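Bodia Night Walk

The Bodia Night Walk is a yearly climate march on foot from the port town of Bodia to the regional assembly in Pevasen, and I've been keeping this entry up for a while now, so forgive me if it reads like a fan wrote it (one did).

Origins

The walk began as a school strike. A group of students in Bodia wanted the assembly to drop its plan for a new coal dock, and after two letters went unanswered they set out after dark with flashlights and a bedsheet banner. I joined at the edge of town with a thermos and terrible shoes. There were 18 of us, and we got to Pevasen in time for the morning session.

Route

Walkers leave Bodia harbor at nine in the evening, follow the old river road through Fletau, and stop there for soup in the school gym. After Fletau it's hills, and that's where people go quiet! The last stretch drops down past the rail yard into Pevasen.

Growth

The second walk drew 400 people and the third drew 600, helped by the Sharifi bakery chain, which started handing out rolls at the Fletau stop. The biggest so far had 2000 walkers, and the tail end was still leaving the harbor when the front had reached the first bridge.
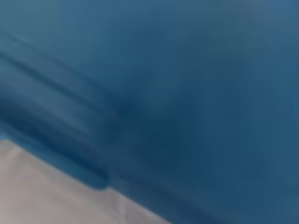
The assembly shelved the coal dock the following September. Members said shipping costs decided it, and I'm sure they played a part, but several of them also came out to meet us on the steps that year, so make of that what you like.

Demands

The list changes each year. Recent ones have asked for later buses between Bodia and Pevasen, flood maps that people can read without an engineering degree, and an end to gas heating in new public buildings. The bus demand was met in part: there's now a late service as far as Fletau.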